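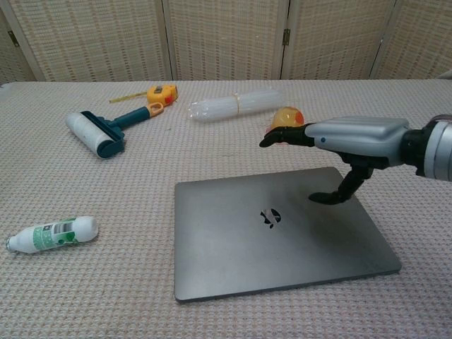
Getting my budget out of the old spreadsheet
March 7, 2023

I kept the same spreadsheet for nine years. It started as a list of rent and groceries and grew a tab every time something new came up, like the car loan or the dental bills. By this winter it had 276 rows on the main tab, and I had stopped opening it except to pay the quarterly water bill, which I could never remember the account number for.

In February I sat down and started over. It took most of two evenings.

What I kept

The first thing I did was print the main tab and go through it with a pen. Of the 276 rows, I kept 138. I checked that twice because it seemed odd that it came out to exactly half. The rest were accounts I had closed, subscriptions I had canceled, and a long run of rows from the year I lived in Desdale and split everything with two roommates. I saved a copy of the old file in case I need it for taxes.

I also found two things I was still paying for. One was a storage plan from Porero that I signed up for when my old phone was full. The other was a magazine. I canceled Porero online in a few minutes. The magazine wanted a phone call, and I was on hold long enough to make dinner.

How it works now

There are three tabs: bills, everyday spending, and things that come once a year. The yearly tab is the one that helps most. Car registration, renter's insurance and the vet used to surprise me every time, even though they come in the same months. Now I add them up, divide by 12 and move that amount to savings on the first.

Groceries get $300 a month. I went over in February by the price of one large bag of dog food, so I moved dog food to its own line. Eating out gets $100, and that includes coffee. I thought the coffee would be a problem but I seem to be spending it on sandwiches from Ďurica, the deli near work.

I looked at a budgeting app called Trorov before I did any of this. It was easy enough to set up, but it kept filing my gas under travel and I got tired of moving it back. I type everything in by hand now, usually Sunday or whenever the receipts in my coat pocket start to bother me.

Still to do

The medical tab needs sorting out. I have a stack of statements that don't match what I paid, and I need to call the billing office before the end of the month. I also want to find out why the electric bill went up when the thermostat has been set the same all winter.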